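I bought the Clikent word-origins deck in April, having been promised by Rongrong Shen that it would cure me of saying "it's probably Latin" whenever a pupil asks where a word comes from. It has, mostly. I now say "it's probably Greek".

You get 100 cards in a tin. Each has an English word on the front and its family history on the back, so "panic" leads you to Pan frightening travellers in lonely places, and "cereal" to Ceres, who deserved better than a bowl of something sugary at seven in the morning.

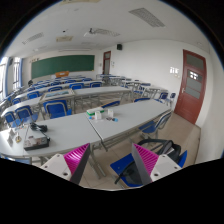
The backs are the best part. They're short, they admit when scholars disagree, and the one for "tantalise" got a proper groan out of my evening group. Zihan Su asked to keep it.

The rules are another matter. The leaflet offers 4 games, of which one is snap, and another needs 24 players and a patience I have never met in a living adult. We settled on the bluffing game, where you invent a false origin and try to sell it. Baoshan Wan won three rounds running by claiming that everything came from a Norse word for goat. 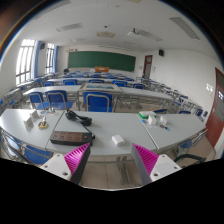

Classroom tables in a long row, with a power strip on top.

Grumbles, then. The type on the backs is tiny, and "volcano" appears twice with two slightly different accounts of Vulcan – which did at least start an argument. The tin lid also fits so tightly that Chunhua Dai opened it with a spoon.

Would I buy it again? Yes, for the cards, and I'd put the leaflet straight in the recycling. Breltness do a cheaper set, but theirs thinks "sincere" means "without wax", and I can't have that in the house.

3 stars out of 4, the missing one being for the goats.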